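Gripper comparison FAQ

I get the same handful of emails every time somebody reads my write-up of the drawer tests, so I've put my answers in one place. Ask me anything that isn't covered and I'll add it when I get a minute. Last edited Wednesday, December 19, 2018.

Which grippers did you compare?

Two of them, both with two fingers: the Trotach and the Plevex. I'd have loved to throw a suction cup in as well, but we had the arm for a limited time and I'd rather do a couple of things well (my boss would say slowly).

Why drawers?

Pulling a drawer sounds so easy! But the hand has to hold on while the whole arm travels backwards, and if your path is a few degrees off from the way the drawer wants to slide, you feel it in the fingers first. I learned more from one sticky drawer than from a month of picking up blocks.
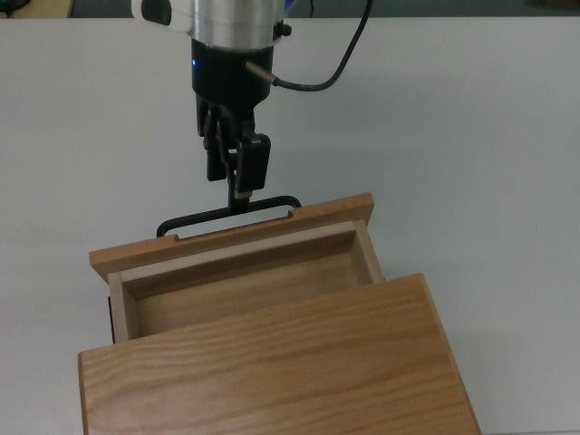 Fingers closed on the stem of the handle, drawer part of the way out.

Do you grab the handle from above or from the front?

Depends on the handle. If there's something upright to pinch, I come straight down on it. It's the easiest approach to teach and I can see what the fingers are doing. With a flat bar across the front I've tried both, and I still go back and forth on it.

How many pulls did you log?

1,358 across both grippers. I threw out 37 of those where I'd typed in the wrong start pose, which was entirely my fault. The plan said 3,000, but the plan was written in May by an optimist (me).

Can I just push on the front panel instead?

For closing, sure. I do it all the time with the fingers shut. Go slow for the last bit and keep your force limit low.

What about the cable?

Leave more slack than you think you need, then run the wrist through its full range by hand before you start the program. I strap mine to the arm. Johanna Stöckli taught me to do that after I yanked a connector out on my very first day – she was very nice about it.
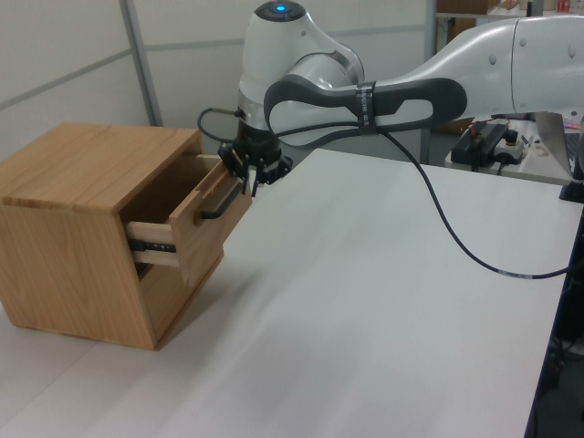
Julside Handling Lab, Gripper Testing Group

Do I need a camera on the wrist and another off to the side?

I'd say yes if you can swing it. The wrist view is great for lining up the fingers and pretty useless for seeing how far the drawer has traveled. The side view is the other way around.

Will you share the controller settings?

Yes, for the Eder controller. Write to me and tell me which arm you're on, and I'll send the file that fits.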